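Workcell Safety Inspection — Plora Two-Arm Bench, Jenkins Building
Date of inspection: November 24, 2024
Inspector: Savita Uniyal
Reason: follow-up to fault 43, unexpected gripper closure during an object handling run

1. Emergency stop within reach of operator
Satisfactory. Tested from both sides of the bench.

2. Gripper fingers and fasteners
Satisfactory. Right finger was retightened after the fault. Left finger to be replaced in April.

3. Cable routing
Needs attention. Slack at the left wrist caught on a bracket and pulled a connector partly free. The controller read this as a close command.

4. Items on the work surface
Needs attention. Cables and tools should be handled in separate runs until item 3 is closed. 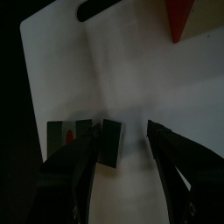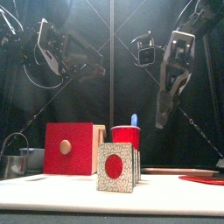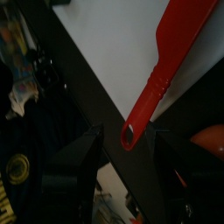
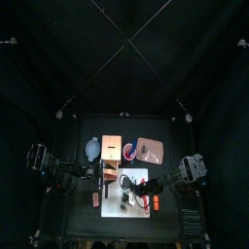

Arms and grippers at the bench, wrist and fixed views.

5. Speed limit after fault
Satisfactory. Held at 21 per cent of rated speed. Vicente Zapata is to approve any increase in writing.

6. Fault log
Incomplete. Entry made at cycle 3,927, but the operator's name was left blank — please correct.

Comments: The bench may remain in use with a second person present. Leire Aranda will re-route the left wrist cable and run 100 cycles without load before reinspection.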